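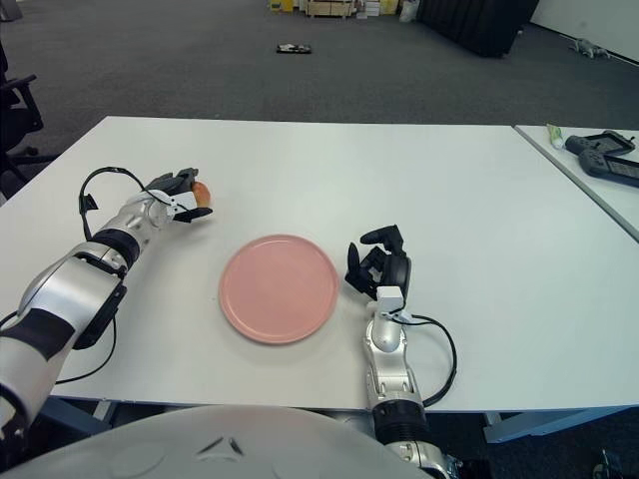 Product Catalog, page 9

Pruvier two-arm table unit, demonstration version

The unit on show at our Drikby open day in March is the same one you can order. It has two arms and two hands with jointed black fingers. At the table it works with small round fruit and a pink plate, one piece held in the left hand while the right hand stays open.

Visitors are welcome to bring objects of their own, up to 300 grams each. Please no glass and no liquids. One demonstration takes 4 minutes, and after it our staff will answer questions on programming, spare parts and delivery. The first start is at 9 in the morning.

Included in the order:
Two arms with hands, mounted on body
Cable set
Software Surkodura, one license
Printed manual in English

Not included: table, plate, training at your site.

Service is recommended after 2000 hours of work. For service in your region, please write to our partner Kwon and mention the serial number of your unit. Prices are sent on request, also for schools.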